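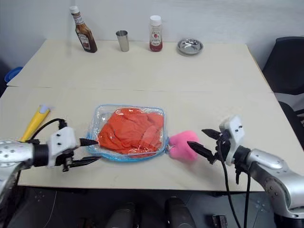
Page last changed: March, by N. Halonen. Replaces all earlier versions of Section 3.

Section 3. Packing, Sealing and Storing Garments

This section covers the packing of clean garments into zip bags and their storage in the Stesta cabinet. It applies to household and small-shop use. Installation of the cabinet is covered in Section 2. Treatment of garments that already have moth damage is covered in Section 5.

3.1 Before you start

You will need:

Clean, fully dry garments
Transparent zip bags, medium or large
Wasis humidity cards, one per bag
Bag labels and a permanent marker
A flat, clean work surface larger than the largest bag
A soft cloth

The work surface must be free of crumbs, grit and loose thread. Wipe it with a dry cloth. If a spray cleaner was used, let the surface dry before placing any bag or garment on it.

CAUTION: Do not pack a garment that feels cool to the touch after drying. Coolness usually means moisture remains in the seams. A damp garment sealed in plastic can develop mildew within days.

3.2 Choosing a bag

The bag should hold the folded garment without strain on the zipper. A bag that is too large wastes shelf space and lets the garment slide into one corner when the bag is stored upright.

Medium bags suit T-shirts, light blouses, children's wear and scarves. Large bags suit sweaters, sweatshirts and trousers. Coats and padded jackets do not go in zip bags; use the hanging covers described in Section 4.

Zippers with a colored trim are easier to check for full closure than clear ones. Where the cabinet is shared, a trim color may be assigned to each user. A small charm, tag or pom-pom clipped near the end of the zipper serves the same purpose and can be found by feel in a dark cabinet. Attach it to the edge of the bag or to the slider loop. Do not pierce the bag to attach it.

NOTE: Vacuum-type bags are not supported. The cabinet shelves are spaced for bags with some air left in them, and long compression leaves creases in wool and in most knits.

3.3 Preparing the garment

1. Empty all pockets. Turn them out and brush off lint.

2. Close zippers and snaps. Leave buttons open at the collar.

3. Check cuffs, collar and underarms for stains. Stains that are invisible now may turn yellow in storage. Wash the garment again if in doubt.

4. Remove pins, paper tags and dry-cleaning slips. Staples left in a dry-cleaning slip are the most common cause of punctured bags.

5. Set aside garments with strong dyes. Reds, oranges and deep blues are packed singly and never with white or pastel items. See 3.7.

3.4 Folding

1. Lay the garment face down and smooth it from the center outward.

2. Fold each side toward the middle so that the width is slightly less than that of the bag. Sleeves lie flat along the fold.

3. Fold the lower third up, then fold again to meet the collar.

4. Turn the folded garment over. The collar or waistband should face up.

Soft, thin fabrics will not hold a sharp fold. A loose rectangle is acceptable provided no fabric reaches the zipper track. For slippery fabrics, place a sheet of acid-free tissue inside the first fold.

Knits are folded once less than woven garments. Heavy knits may be rolled, starting from the hem.

3.5 Filling and sealing

1. Open the bag fully and hold it by both upper corners.

2. Slide the garment in with the last fold leading. Push it to the bottom of the bag with a flat hand.

3. Place the Wasis card between the garment and the front of the bag, printed side out.

4. Lay the bag flat. Press gently from the bottom toward the opening to let out excess air. Do not kneel or lean on the bag.

5. Check the full length of the track for fabric or thread.

6. Move the slider to the end of the track in one motion. If it stops partway, reverse it, clear the track and repeat. Do not force it.

7. Turn the bag over and run a fingertip along the closed track. A gap can be felt as a soft spot.

CAUTION: Plastic bags are a suffocation hazard. Keep empty bags away from children and pets, and store them in the closed drawer at the base of the cabinet.

3.6 Labeling

Write the label before attaching it. Marker ink pressed through a label can leave a faint mark on light fabric.

Each label carries the following:

Owner
Type of garment and size
Month packed
Bin number

Attach the label to the lower left corner of the front of the bag. Labels placed near the zipper come loose with repeated opening. Households that keep a written inventory should enter the bin number at the same time. The Skundix inventory sheet at the back of this guide may be copied as needed.

NOTE: For shop users, the label must also carry the ticket number. The ticket itself goes outside the bag, in the sleeve on the bin.

3.7 Strongly dyed garments

Some dyes transfer to other fabric, and a few transfer to soft plastic. To test, press a damp white cloth against an inside seam for a slow count of 110, then check the cloth. If there is any color on it, wash the garment separately and test again.

A garment that fails the test twice should be wrapped in undyed cotton before it goes into the bag. Replace the wrap at each inspection. Do not use newspaper or printed tissue.

3.8 Loading the cabinet

1. Check that the shelf is level and that both shelf clips are seated.

2. Load the lowest shelf first. Place heavy items low.

3. Stand medium bags upright with the zipper at the top. Lay large bags flat, no more than 3 to a stack.

4. Leave a hand's width clear at the back of each shelf. The rear vents must not be covered.

5. Close the door and turn the latch until it clicks.

Clips and charms should face the door. If they face the rear they can catch on the vent grille when a bag is pulled out — the grille on cabinets with the older Bühler hinge set has a sharper edge and will cut the bag.

CAUTION: Do not load the upper shelf of a cabinet that is not fixed to the wall. See Section 2, "Wall anchors."

3.9 Inspection

Inspect stored bags every 2 months, and after any leak, flood or long period of wet weather.

1. Read the humidity card through the bag. Blue means dry. Pink means the garment must be taken out and aired.

2. Look for fogging on the inside of the plastic. Bright reflections from a ceiling light can hide fogging; tilt the bag until they move off the area being checked.

3. Check the zipper for full closure.

4. Put the bag back in the same bin, or correct the inventory sheet.

Any bag with a pink card is opened, and the garment is hung for a full day before repacking. Use a new card. Cards cannot be dried and reused.

3.10 Cleaning and replacing bags

Wash bags by hand in lukewarm water with a little dish soap. Turn them inside out, rinse, and hang them open with the zipper down. Do not put them in a dishwasher or clothes dryer.

Replace a bag when the slider wobbles, the track no longer holds, or the plastic has turned cloudy. The cabinet door latch is rated for 4,000 cycles and is a spare part; see Section 7.

3.11 Common problems

Slider comes off the track. Hold the track closed at the end stop and press the slider back on from the side. If the end stop is missing, discard the bag.

Bag opens on the shelf. The bag is overfilled or the slider was not moved to the end. Repack in a larger bag.

Garment smells stale after storage. Air it for a day. If the smell remains, wash it and wipe the shelf with diluted white vinegar.

Card turns pink within a day of packing. The garment was not dry. Dry it again and repeat from 3.3.

Static makes thin fabric cling to the bag. Wipe the inside of the bag with a barely damp cloth and let it dry before filling.

Send corrections to this section to Wendelin Koller. Requests for translated copies go to Maëlle Campbell.

Continue to Section 4, Hanging Covers.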